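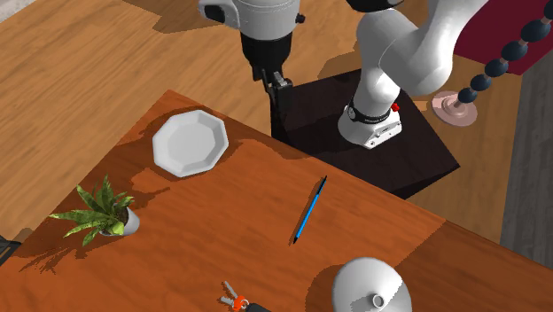
OK so the budget thing. I said I'd post numbers and then went quiet for three weeks, sorry. Quick version, I have a train in a bit.

Where we're at: still no arm bought. Everything so far is in simulation and I want to keep it that way until the spreadsheet stops scaring me. Cost of sim to date, one graphics card plus electricity. Cost of the alternative, see below.

Got two quotes back in May. Stendent came in first, very fast, very glossy PDF. Arm, controller, stand, a year of support. Gripper NOT included, which I only noticed on page four. Salgado took longer but they actualy read my email and priced the two-finger gripper as its own line, plus spare fingertips. I like them more already. Shipping is 48 days from one and 52 from the other so that's a wash.

Stuff I left out of the first draft of the budget:

Pedestal. I had the arm going on the table. No. It needs its own stand, something heavy, and heavy things cost money to ship.

Mounting plate, bolts, the adapter for the bolts.

Cables. Always cables.

Insurance. The landlord asked, not me.

A contingency line. Mine is 20 percent now, used to be zero, ha.

So before any of that gets ordered I'm running the cheap part to death. Tabletop jobs, ordinary objects, pick up the thing, put it down over there. The pencil is the one I care about. Long, thin, rolls if you look at it wrong. If I'm paying for a gripper I want to know what kind of fingers I need and how fussy the approach angle is, and I'd like to find that out for free. 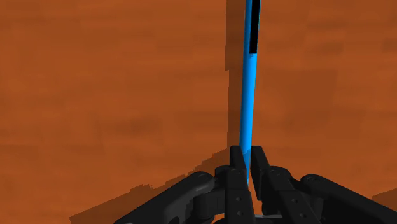

Grabbing by the end versus the middle is a whole argument with myself. Middle is the sensible one for balance. But if the job later on is standing pencils in a cup then the end matters a lot, and that changes how much wrist travel I need, and that changes which arm. See how this goes? One pencil and suddenly I'm looking at the next size up in the Stendent catalog. Closed the tab.

Plan is 1,000 tries per grasp type, logged, then decide. Not scientific. Enough for me to stop guessing. I know sim friction isn't real friction, please don't email me about it, I have a line in the sheet called "reality" and it has money in it.

Also looked at renting. Zunard does monthly, with a minimum of three months and a deposit that made me laugh out loud. Could still make sense if the real-arm part is short. Buying only wins if I use it for more than a year and I have a bad record with hobbies, ask the kiln.

Firketum (yes I'm keeping the project name, no it doesn't mean anything) gets a go or no-go when the runs are done. Rough order if it's a go: stand first so the floor spot is sorted, then arm and gripper together from the same seller so there's one person to complain to. Table I already have. Camera later, I keep adding it to the sheet and taking it out agian.

If you've bought from either of these two and got stung on import fees tell me in the comments. Neither quote mentions them and that worries me more than the price.

Spreadsheet link is going up once I take my address off it. Train. Bye.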